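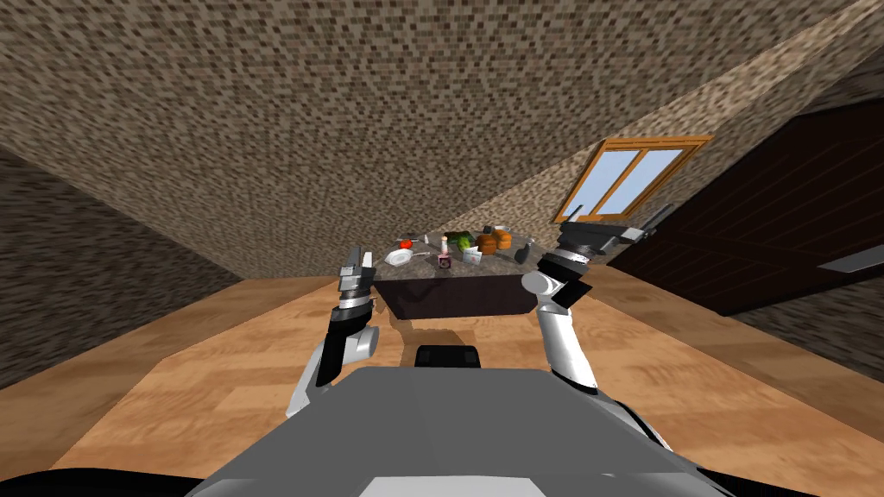

What does a small increment change in a club player's endgame?
Mostly the way the player spends time before the endgame starts. With a few seconds added on each move, club players in our sample thought longer in the middlegame and reached simpler positions with less panic.

4. Results

4.1 Clock use before the endgame

We were delighted by how clear the pattern was! The 44 players who entered both the Gilanon league and the Ernia summer open gave us a rare chance to compare the same people under two kinds of clock. The league is played with no increment at all. The open adds 10 seconds a move, and it draws many of the same regulars, who bring the same openings and (as the game scores show) the same bad habits.

In the league games, players tended to rush as soon as the queens came off. Many of them had plenty of time left and still moved almost at once, as if the flag were already hanging. In the open, those same players slowed down at the queen trade, often taking their longest think of the whole game right there. We had expected the increment to matter only in the final scramble, so finding it this early was a real pleasure.

Figure 1. Rendered attic-style room with a skylight and a kitchen island.

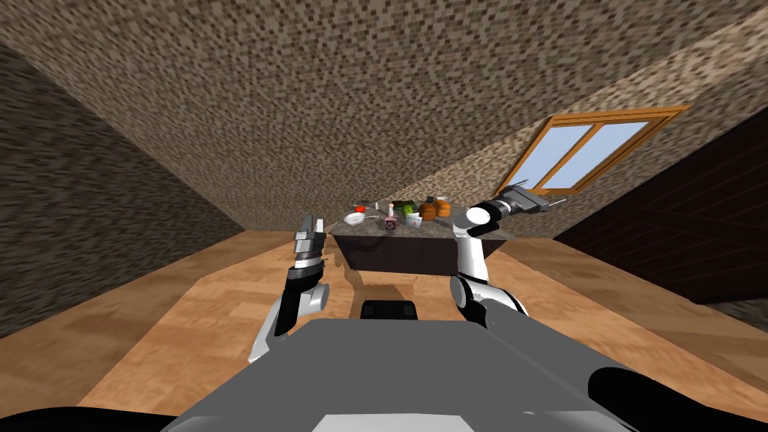 The effect was strongest in rook endings. League players who were a pawn up often gave the pawn back within a few moves, usually by putting the rook in front of it and leaving it there. With the increment, they found the active square far more often, even when the pawn itself was at risk. Pawn endings were a different story, and a fascinating one: here extra seconds helped very little. A player who misjudges the opposition seems to misjudge it at any speed, and some of the longest thinks in our data come right before the losing king move.

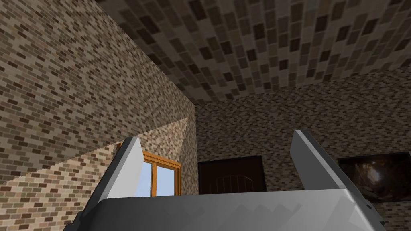
4.2 Sorting the errors

All 700 games were entered by hand from score sheets and checked in Arnetent, which marks each move that turns a win into a draw or a draw into a loss. We then read the marked moves ourselves and placed each one in one of four groups: rushed, misjudged, forgotten technique, and slips of the hand. Reading them was the best part of the project. Some sheets carry small notes in the margin, and a few of these changed our minds about where a move belonged.
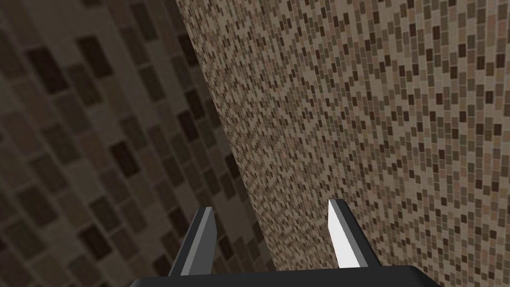

Rushed moves fell sharply in the open, while misjudged moves hardly shifted. Forgotten technique sat between the two, with most of the gain in basic rook positions such as the one we call the Güler setup, where the defender has to keep checking from the side. Players clearly knew the idea and simply needed a moment to recall it.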